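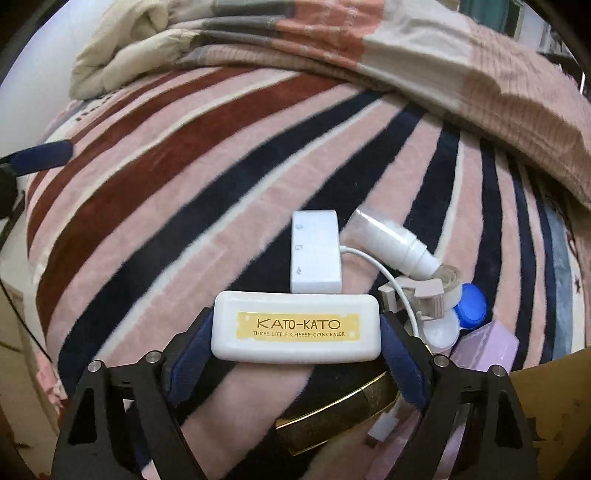
Ankica Yordanov runs the household handling tests at Oosthuizen, a small engineering firm in Wistasstead. Her job for the past four years has been to find out whether a machine can tidy up after people, and her answer is still mostly no.

"It can pick things up," she says. "Picking up was the hard part when I started. Now the hard part is everything on either side of it."

The current round of work, known as Odenel, deals with small personal items left on soft surfaces: make-up cases, pump bottles, hair clips, charging leads. A bed is a poor place to work from. A blanket gives way when a finger pushes down on it, so the height of an object changes during the approach. Folds hide edges. Stripes and patchwork confuse the depth estimate, although less than they did.

Yordanov's preferred grasp for a flat case is across its long side, with a padded finger at each end. "If the corners are rounded and the lid is glossy, you have very little to hold," she says. "Squeeze too hard and it shoots out. Too soft and it turns as you lift. A person corrects for that without thinking. We have to measure it."

Odenel has logged 3,661 grasps, most of them made by people using a hand-held gripper. The recordings are then used to train the arm in the workshop at Vamcombe. On single rigid objects the arm now does well enough that she has stopped reporting the figure. On cluttered bedding it completed 17 of its last 43 clear-ups without help. A clear-up counts as complete when every item is in the right tray and nothing else has been moved off the bed.

Cables account for a good share of the failures. "A thin lead lies over three other things and goes under a fourth. You lift the clip and the adapter comes with it. The grasp was good. The result is a mess on the floor."

Clear plastic is the next problem on her list. Reflections along a transparent cap give the camera a false edge, and the gripper closes slightly to one side of where it should.

Asked about the shop floor, she is more hopeful. Restocking shelves with boxed goods is, in her view, close to usable, provided the boxes are the same size and the shelf is where the plan says it is. Returns bins are a different matter. "A returns bin is a bed with harder sides," she says.

The next tests, planned for July, will add drawers. Yordanov expects the completion rate to fall when they do, and has asked for a slower arm.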